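Glass and Silver Cataloguer, Part-Time
The Pledari Collection of Drinking Vessels and Tableware
Posted January 30, 2022

The Pledari Collection is looking for a part-time cataloguer to work on its holdings of drinking glasses, punch bowls, wine labels and table silver. The post is based at our store in Urnevlow and is open to applicants with museum, auction or dealer experience. 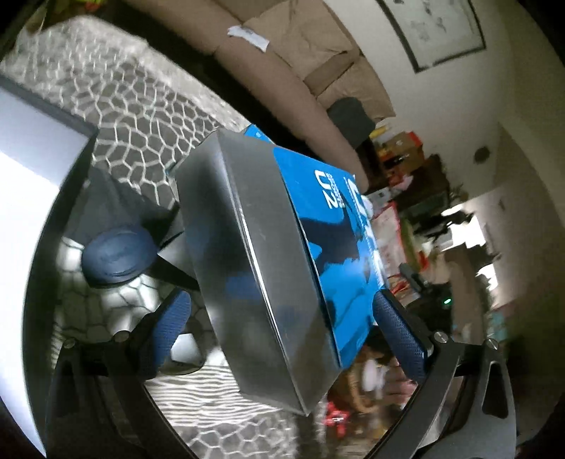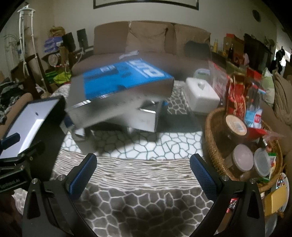

The collection was left to the town as a single bequest and has been added to since by gift and purchase. It now numbers 1727 objects. Of these, 808 have a full catalogue entry. The rest have an accession number and a one-line note, and in some cases the note is wrong. We know of several rummers entered as goblets and at least one Victorian copy entered as a Georgian original.

What the work involves

The cataloguer will take objects shelf by shelf, measure and weigh them, record marks and condition, and write an entry of 80 to 150 words for each. Entries go into our database, Stovilix. You don't need to have used it before. It is simple to learn and we will show you how we fill in each field.

Most of the first year will be spent on the drinking glasses: air twist and opaque twist stems, plain-stemmed ales and cordials, and a long run of engraved tumblers. After that comes the silver, mainly wine funnels, coasters, strainers and bottle tickets. The Peng gift, a group of 29 snuff bottles and small cups, is being handled separately and is not part of this job.

You will also be asked to:
- answer written questions from the public, usually a few each month
- check objects going out on loan and coming back
- help choose pieces for the small display that changes every December
- flag anything that needs a conservator

The cataloguer does not give valuations. We get asked for them often and the answer is always no.

What we are looking for

You should have at least 2 years of paid or unpaid work with ceramics, glass or metalwork, and be used to handling fragile things. You should be able to tell lead glass from soda glass and read a set of British hallmarks with a reference book at your side. Clear, short writing matters a good deal to us. Please don't send an application full of adjectives.

A degree is not required. Neither is a driver's license, though the bus from the station stops running early in the evening.

The store is on the second floor and has an elevator. It is kept cool all year, so bring a sweater. Some shelves are high and need a step stool. If that would be a problem, tell us and we will arrange to have the trays brought down for you.

Hours and terms

The post is 18 hours a week, worked over three days. Which days is open to discussion - we already have people in on most of them. The contract is for two years in the first place. Pay is hourly and depends on experience; the scale is in the information pack. Paid vacation is worked out in proportion to hours. There is a probation period of three months.

How to apply

Send a letter of no more than two pages, a resume, and one sample catalogue entry for any piece of glass or silver you have been able to handle. It can be something from your own kitchen. We want to see how you look at an object and what you decide to leave out.

Applications should go by mail or by hand to the Collection Office, Pledari Collection, Urnevlow. Mark the envelope "Cataloguer". Interviews will include a short handling exercise with four objects from the store. Travel costs within the state will be repaid on production of receipts.

People who applied for the earlier assistant post are welcome to apply again.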